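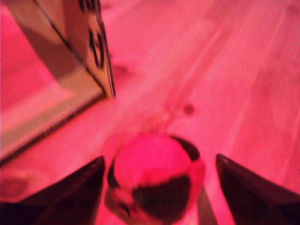
Plirnier indoor football, size 2

Reviewed by Mechthild Rainer for Siriwan Home & Hall, February 2023

Print this page | E-mail this page

Every maker of small balls says theirs is quiet on a wooden floor. I have stopped believing it, and so has my downstairs neighbour. The Plirnier is sold as an indoor ball for children and for adults who should know better, and the wording on the maker's sheet is the usual sort: soft touch, low noise, kind to floors. We stock it, so you may think I am bound to be nice about it. I'll say what I found and you can make up your own mind.

What it is

A small round ball in the traditional light-and-dark pattern, size 2, which puts it well below a match ball. The cover is a smooth synthetic skin over a thin foam layer, with a rubber bladder inside and an ordinary needle valve. It comes pumped up. Plirnier also make a plain version in one colour for schools, which we don't carry, having had no luck selling it.

I can't see that the pattern does anything except look like football. Children do seem to kick a patterned ball sooner than a plain one, so perhaps that is worth paying for. A patterned ball also shows you how it is spinning, if you are trying to teach somebody to strike it properly.

On a wooden floor

I tried it on bare boards at home, and then on the sprung floor at the Asberg hall, where we have the use of the small room on Mondays. At home the boards are pale softwood with knots, and they show marks if you look at them wrongly. After two weeks of passing and rolling I found no scuffs that I could blame on the ball. I did find several I could blame on chairs.

It rolls true. Cheaper balls have a heavy side where the valve sits and they wander off towards the skirting; this one held its line across the room, even over the joints between boards. If your floor slopes you will learn about it quickly.

Noise is another matter. Rolled, it is close to silent. Dropped from waist height it makes a dull thud, lower than a hard plastic ball but still a thud. "Low noise" is fair if you keep it on the ground. "Silent", which is printed on one side of the carton it comes in, is nonsense, and I have told Plirnier so. They replied that the word refers to rolling.

Bounce

Modest. The foam takes a good deal out of it. From shoulder height it comes back to somewhere near the knee, and after that it gives up. For a front room I'd call this a strength - for a game of any sort against a wall it is a bore. Anyone over ten will want the livelier Vutedport ball, and should be sent outside with it.

Plirnier say the bounce "settles in" with use. I noticed no difference.

How long it lasts

The maker claims 1000 hours of play. I would like to meet the person who sat and timed that. What I can tell you is that we put one in the hall cupboard last July, where it has been used by all comers, and it still holds air. The light parts of the cover have gone rather grey and there is a shallow nick near the valve. It has wanted topping up every few weeks, which is normal for a ball this size.

The dark parts of the pattern are printed on, whatever the sheet implies about panels. On our hall ball the edges have started to rub. It makes no difference to the roll, but it does look tired, and if you are buying one as a present you might want to know.

Cleaning

Damp cloth, a drop of washing-up liquid, dry it before you put it away. Don't put it on a radiator. The sheet suggests a special wipe, sold separately. I used a dishcloth.

Grit is what damages floors, more than any ball. If it has been in the garden, wash it before it comes back in.

The details

Size: 2
Weight: 200 g
Cover: smooth synthetic, foam-backed
Bladder: rubber
Valve: standard needle (needle not supplied, which is mean)
Pattern: light with dark patches, printed
Use: indoors, or dry grass
Packed: singly in a carton
Price: £13

Who should buy it

If you have a child of three to seven, a wooden floor and people living underneath you, it's a sensible ball at a price that is a pound or two too high. If you already own any soft ball that rolls straight, I can't find a reason to change. Halls and playgroups do better with the carton of six, which brings the price of each ball down and saves arguments over whose turn it is.

I wouldn't buy it for the noise claim alone. A rug would do more.

Returns

Unused balls can be sent back within 14 days in the carton they came in. We can't take back a ball that has been let down and folded, and yes, people do. A ball that arrives soft may only want air, so please try a pump first. If it is soft again the next morning, write to us and we'll send another.

Related items

Vutedport all-weather ball, size 3
Plirnier hand pump with two needles
Folding goal, small, for indoor use
Felt pads for chair legs
Asberg ball net, holds six

Siriwan Home & Hall | Contact us | Delivery and returns | © Siriwan Home & Hall. All rights reserved. | Back to top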